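Two Hands, One Laundry Bag: Comparing Hand-Held Gripper Fingers
Final report, Manipulation Lab course
Feb 14, 2020

What I set out to do

My original plan was way too big. I wanted to compare three kinds of gripper on a whole basket of household stuff, and my advisor, Mawuli Darko, looked at the list and crossed out most of it. What survived was one question: if you're holding a gripper in each hand and trying to handle thin fabric, does the shape of the finger matter more than how hard you squeeze?

I picked a mesh laundry bag as the test item (the kind you put sweaters in). Mesh is annoying in a useful way! It's thin, it slides, and a finger that's a little too rounded just skates over it.

The grippers

Both units are hand-held, so you work them with your own arms. We call the two finger sets Plisetti and Urnasis, after the two lab benches they were designed on. Plisetti fingers are blunt and wide. Urnasis fingers have a lip that's supposed to get under an edge. Stuart Cheetham did the CAD for both over the summer, starting in July, and he was very patient with me when I kept asking him to move the screw holes.

There's a camera on the gripper, and I spent more time on where to put it than on anything else in the project. Too far forward and you lose the fingers. Too far back and the gripper body eats the view. I ended up with both fingers showing and a wide gap between them, so when I go back through a recording I can tell which finger is over the cloth and which one is past the edge of it.

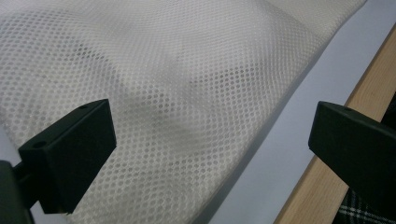 Figure 1. Gripper camera view, left finger over the mesh and right finger past its edge.

One thing I hadn't thought about was shadows. With the light coming from above, the part of the mesh between the fingers gets dimmer than the rest. I could still make out the hole pattern fine by eye, but my first edge-finding script (I named it Jernon, don't ask) kept deciding that the shadow was a fold. I fixed that by smoothing out the brightness before looking for edges, and it mostly behaves now.

How a trial went

Each trial was the same: bag down on the mat, one gripper to the top right corner, the other to the lower right, then lift both and hold for 2 seconds. If either corner slipped, the trial counted as a miss. I did 50 trials per finger set and swapped sets halfway through each session so I wouldn't just be measuring how tired my wrists were.

I went for the zipper side because the denser fabric there gives the tips something to bite on. I tried plain netting early on and gave up on it after an afternoon. 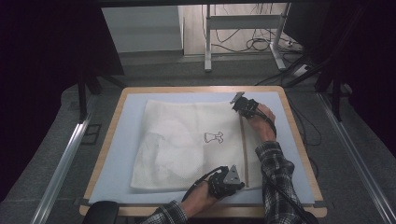 Figure 2. Working the zipper side of the bag with both grippers.

The cables were a pain. If I routed one over my knuckles it tugged whenever I turned my wrist, and if I let it loop underneath it dragged on the mat. I never found a way I liked. Mawuli suggested a Velcro strap at the elbow, and I'd do that from day one next time.

What I found

Urnasis did better at the corners, which I expected. What I didn't expect is that squeezing harder made things worse for both sets. When I clamped down, the cloth bunched up and slid out sideways on the lift. A light pinch with a slow lift beat a hard pinch pretty much every time.

Plisetti was easier to aim, though. I missed the corner completely less often with it, and I think a beginner would prefer it.

Altogether I saved 2,440 short clips, counting practice runs and all the ones where I was fiddling with the camera mount. They're on the Rowbotham drive in the folder with my initials. The naming is inconsistent up to clip 99, so go by the spreadsheet for those.

What I'd change

I'd test more than one fabric. Everything I learned could be a mesh thing, and a towel or a T-shirt might flip the result. I'd also like a force reading, since "light pinch" is just me going by feel. And I'd get a second person to run the trials, because by the end I was definitely better at this than when I started, and swapping the sets only covers part of that.

Thanks to Stuart for reprinting the left finger after I dropped it.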